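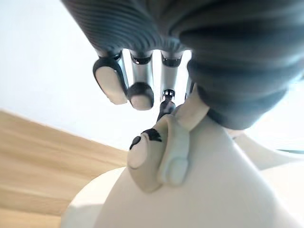 A robot hand above a small beige object.

Surnley library to extend opening hours

Monday, June 14, 2021

Surnley Public Library will open two evenings a week from next month, following a review of how residents use the building. The Drundside branch will keep its current hours.

The library received 40 written submissions during the review, most of them asking for later closing times. Evening opening will run until 8 p.m. and will include the study rooms, the children's area and the local history centre.

The council has set aside $3,000 for new lighting at the rear entrance - work that is due to finish before the new hours begin. Borrowing limits remain at 11 items per card.

The arrangement will be reviewed in December. Residents may send comments to the library's front desk in writing.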